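In Defence of Dull Grandmothers

Sep 6, 2024

There is a new history of Irulby out, and it runs to 700 pages. I have read all of them, including the drainage. The author, Gebhard Plattner, is a careful man with a good ear for a quarrel, and if you want to know who voted against the second bridge, and what his brother-in-law called him in the street afterwards, I can't recommend the book highly enough.

Women get chapter nine. To be fair to Plattner, it's a lively chapter. It has a publican who saw off a robber with a coal shovel. It has a schoolteacher who dressed as a man to ride in the picnic races and came second, and a widow who is supposed to have horsewhipped a land agent on the steps of Erkedano Hall. I enjoyed every one of them. I got to the end, turned the page, and found myself back at the bridge.

This is the fashion now, and not only in Irulby. We went a very long time without putting women in the books at all, and when we at last felt bad about it we went looking for the ones who had hit somebody. A woman may enter history provided she's armed. Failing that, she may have ridden something or worn trousers. The other several thousand, who got up in the dark and lit the copper, are still waiting outside with their hats on.

My great-grandmother was one of those. She did for three households on Polat Street and then went home and did for her own. She never horsewhipped a soul, though by family account she was asked to consider it. What she left behind is a household book, kept over seven years, and I would swap the coal shovel for it tomorrow.

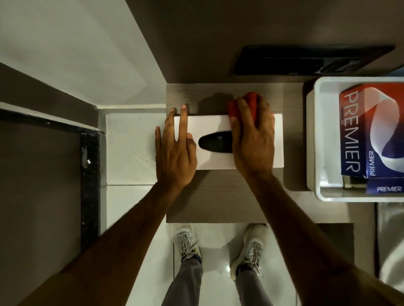
Red sponge, white tissue box.

The book is very boring. I want to be clear on that, as my cousins have all had a go at it and come back looking betrayed. There is soap in it, and more soap. There is a running dispute with a grocer named only as B. There's a page given over to blankets: which were sound, which were to be turned sides to middle, and one marked simply "no". But read it for a fortnight with a pot of tea and things start to come up through the floorboards. You can see a bad winter arrive by the price of candles. You can see a baby in the flannel, and then, some pages on, you can see the flannel cut up for something else and nothing written next to it.

I showed it to Nikola Baran, who teaches history to teenagers and so has no illusions left. He liked it very much and said he couldn't possibly use it. His students want a story with a person in it who does something. I said she did something every day but the Sabbath, and quite a lot then. He said I knew what he meant, and I did.

The trouble is that a deed has a date and a job doesn't. The horsewhipping took place one afternoon in November and can be put on a plaque. (It has been. The plaque is brass, and I often wonder who polishes it.) Nobody can unveil anything in honour of the grates, which were blacked on a great many mornings and needed it again on all the following ones. Housework is the only trade I know where doing it properly destroys the evidence.

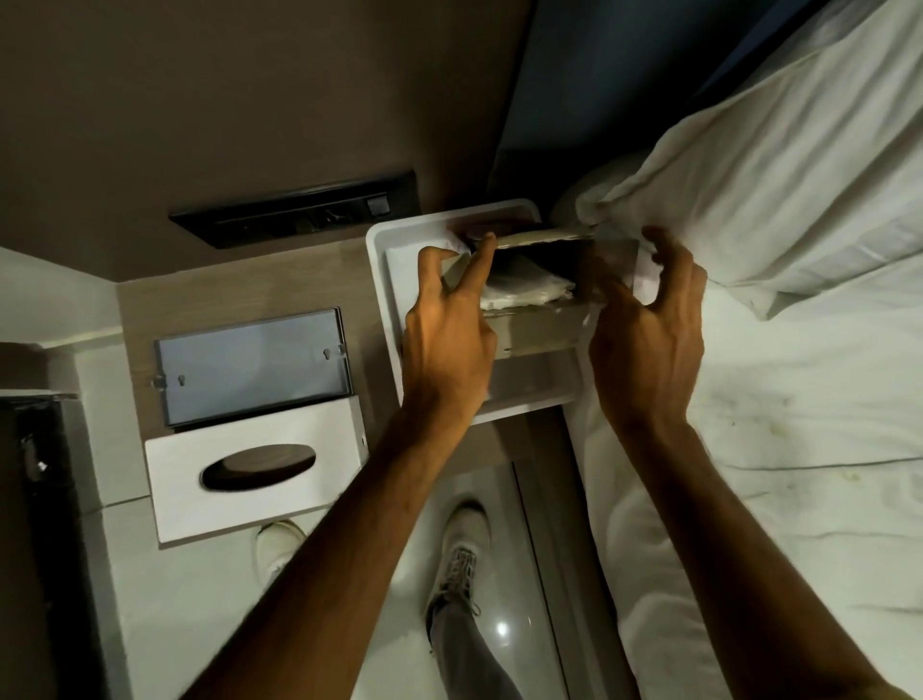 Lifting the flap of the white container beside the pillow.

Bjarke Briem, at the museum, tells me I'm being unfair, and he's half right. Visitors stop in front of the riding boots. They don't stop in front of the washboard, or they stop just long enough to say that their nan had one. He gave the washboard a spotlight last year and it made no difference whatever, except that you could now see the nan remark being made from across the room. I'd answer that the boots get a panel of 400 words and the washboard gets "Washboard". I might stop too, if somebody told me whose knuckles.

And I do see the appeal of the shovel. For generations girls were told their sort had sat quietly through the whole of the past doing cross-stitch, and it's a tonic to learn that one of them put a robber through a window. I have a granddaughter who can tell that story with actions. I wouldn't take it off her for the world – I'd lose the fight, for a start.

What bothers me is the bargain tucked inside. If the remarkable ones are remarkable because they behaved like the men in the other chapters, then we haven't changed our minds about what counts. We've let a few more people in under the old rules, and put them all in chapter nine so they'd be easy to find.

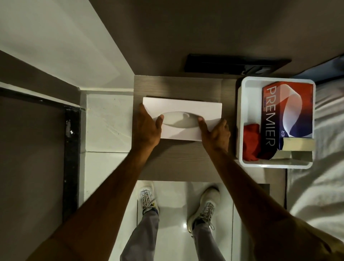

Plattner's drainage section, since I've brought it up, goes for pages on who dug the Buten Street sewer, in what order, and what they were paid. It's good, solid stuff. Someone had kept the wages book and he was sensible enough to read it. It doesn't seem to have crossed his mind that any of the diggers needed to have stabbed a person first. They moved the dirt, the town got healthier, in they went. The women who boiled the sheets through the same fever year were surely in the same line of business, and they don't get so much as a footnote.

So my modest proposal for the second edition is that he break up chapter nine and scatter it. Put the publican in with the pubs. Put the widow in with the land squabbles, where she was, as far as I can make out, entirely in the right. Then put the laundry in with the drains. He can borrow the household book if he washes his hands, and if he works out who B. was I'd be glad to hear, as there are descendants of several grocers still in town and I'd like to know which of them to be cool towards.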